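Parkgate Desk Tidying Set

Version of Saturday, September 26, 2026. Maintained by Saron Wako and Gebremedhin Derese.

Parkgate covers ordinary desk tidying: putting papers, pens, books and cloths back in order on a dark gray table. It holds 53 sessions, 30 of them with the table beside a brick wall. The rest were done in the front room.
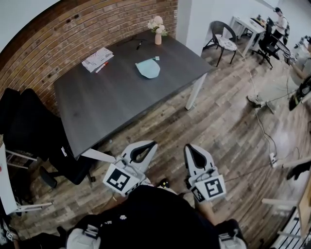
Sessions start from a desk in light use, and the person tidying decides the order of work. Papers are squared up first in most sessions, and pens and markers go next. A folded cloth, like the light-blue one near the middle of the table, can be used for wiping or moved to the side - both are labeled "cloth". Vases stay on the table and are labeled "decor", flowers included. Sticky notes have their own label, as they were easy to miss in the first pass.

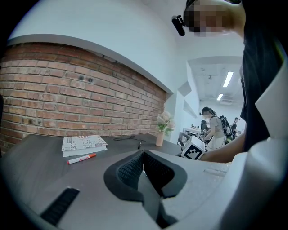 Object labels: books and stationery

Books lying flat on each other, such as the two at the left of the desk, get one "stack" label until one of them is moved. After that each book has its own. Markers and pens are separate labels, with or without a cap. Cables are labeled "cable" whether coiled or straight.

Known issues

In 7 sessions the end time is missing. Liya Worku is checking these - please send other corrections to her.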